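Methods / Garment Perception
Dec 16, 2024 | By Awuor Kinyua and Zsolt Gál

3.2 Finding the zipper

We started with color, and I'd do it that way again! Noster, our segmenter, splits a color-blocked jacket into panels pretty happily, then hands the zipper over as a curve (Figure 4).

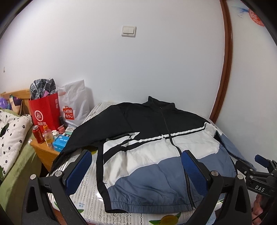

The planner wants that curve smooth, so we fit it with 146 points.

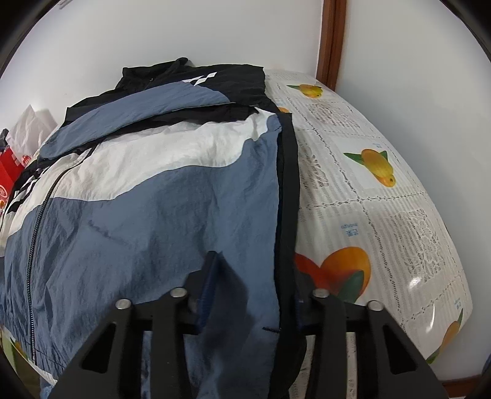
Figure 4. Zip jacket laid out on a printed tablecloth.

Printed fruit still fools the mask now and then, and Silvana is retraining on 2916 labels.

Contact: Barnotholm Lab | Back to top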